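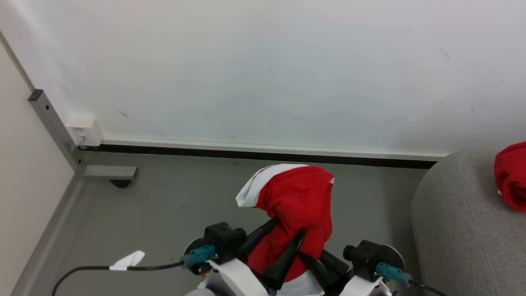

Section 6: Setting up your line-dried laundry rota in the Nudaritz drying room

Right, so you've got your key, you've found the drying room and you'd like to get some washing up. I wrote this section after my first winter here, when I got most of it wrong, and Cherry Mae Buenaventura in the Kusel building has gone through it since and put me straight on the dehumidifier. If you've only got a balcony rail, skip ahead to the next section. The lines, pulleys and timer below are only in the shared room.

Before you start

You'll need your door key, your peg bag, a dry cloth and a clean pair of hands. The lines get grubby when they haven't been used for a bit, and a grubby line leaves a grey stripe across a pillowcase that is a real pain to shift.

Have a look at the meter by the door as well and jot down the reading. When I moved in it said 1,332, and I was very glad I'd written it down when the bill came round.

Setting up the line

1. Unhook the loose end of the line from the wall cleat. Keep hold of it! It springs back if you let go, and then you're off to fetch the steps.

2. Walk the line across to the far wall and drop the loop over the hook. There are two hooks. Use the upper one for sheets and the lower one for everything else.

3. Go back to the cleat and pull the slack through until the line stops sagging in the middle. You want it firm, with a little bit of give when you press down on it.

4. Wind the end round the cleat in a figure of eight, three turns, and tuck the tail under the last one. I used to do a knot here. Please don't do a knot, it pulls tight under a wet load and somebody has to pick it out with a fork.

5. Wipe the whole length with your dry cloth, folded over the line and pinched between finger and thumb. Turn the cloth round halfway.

Note: if the line still sags after you've tightened it, it has probably stretched. Mangubat sell it by the metre, and you want the covered sort. The bare cord is cheaper but it sheds fluff.

Loading the line

6. Start with the heavy things and put them closest to the walls. Towels, jeans, dressing gowns. The middle of the line is for shirts and pillowcases and anything else that weighs next to nothing.

7. Give everything a good hard shake before it goes up. Towels especially - two or three proper snaps and they come out so much softer.

8. Fold towels over the line by a hand's width and peg at both ends. Hang shirts from the hem, upside down, so the peg marks end up where you tuck them in.

9. Leave a gap between things. I know it's tempting to overlap them and share pegs (I still do it with socks), but the overlapped bits stay damp for ages and then you get that smell.

Caution: don't hang anything over the heater guard. I don't care how small it is.

Caution: new dark things and bright things should be dried on their own the first couple of times. Drips travel along the line further than you'd think, and I have a pale pink duvet cover that began life as a white one.

Setting the dehumidifier

Ours is the Drallesura and it's older than it looks. The buttons want a proper push.

10. Slide the tank out and empty it in the sink, even if there's only a drop in there. The machine won't start if the float is up.

11. Push the tank back until it clicks. If you don't hear a click, take it out and have another go.

12. Press the power button and wait for the fan. There's a pause here and it's longer than feels right. Pressing again just turns it off, as I found out over and over.

13. Turn the dial to 19 for a full line, or leave it at the lowest mark for a few bits and pieces.

14. Shut the window and the door. I did a whole month with the window on the latch, drying the car park.

Note: code 263 on the little display means the filter wants cleaning. It's behind the grille at the back and it pulls straight up. Rinse it under the cold tap, let it dry all the way through and slot it back in with the tab facing you.

Taking it all down

15. Feel the seams and waistbands first, those are always last to dry. If they're still cool to the touch, give it another hour.

16. Fold as you go, straight into your basket. It's so much quicker than doing it upstairs, and half the shirts won't need ironing.

17. Unhook the line, walk it back to the cleat and wind it up. Pegs go back in your own bag, please, as the ones left on the line end up under the machine.

18. Empty the tank again, switch off at the wall and write your slot in the book for next time. The pen is on a string. If the pen isn't on its string, there are spares in the drawer under the sink.

Last changed July 2026, when the lower hook was moved.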